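My aunt set the table for 14, though only 11 of us had said we were coming. She did this every June. The spare places were for people who might turn up, and it was rude, she said, to make a latecomer watch you look for a fork.

I'd driven down from Kelmendi that morning with a new client's manners in my head. Promivura had sent me on a dining course before they let me take anyone to lunch. It cost them 188 dollars and ran until four in the afternoon. I learned to leave my knife and fork side by side, and to break bread with my fingers.

"You're quiet," my aunt said. "Sit where you like."

I sat near the wall.
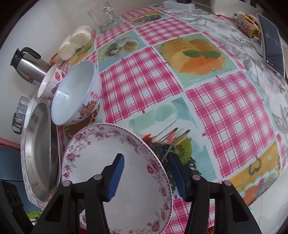
"Who starts first?" I asked her.

"The oldest person at the table, and then everyone else."

On the course it had been the host. I put my hands back in my lap and waited for my grandfather, who was telling my cousin about the ferry to Dralar and hadn't noticed the soup. He told the whole story. The soup had a skin on it by the time he picked up his spoon.

After that it went quickly. Dishes came past from the left and the right. I said no to a second helping, as I'd been taught, and my aunt gave me one anyway. I said no again and got a potato.

"She's full," my cousin said.

"She's being polite," said my aunt. "There's a difference."

I ate the potato. My father asked how work was, and I saw my mother look at him, because work was for after the plates. He asked about the drive instead. 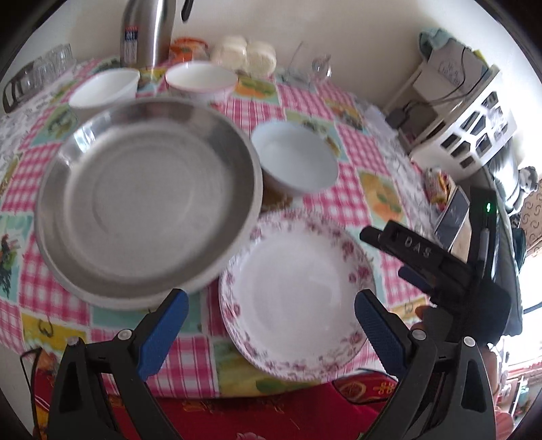 By then my grandfather had his sleeves rolled and was wiping his plate with bread, right around the rim. The course had a page on that. I had the page in my bag – I'd meant to read it again before Monday's lunch at Flirkeo.

He passed me the heel of the loaf without looking up. I broke it with my fingers, and then I did my plate the same way he had.

My aunt started on the cups.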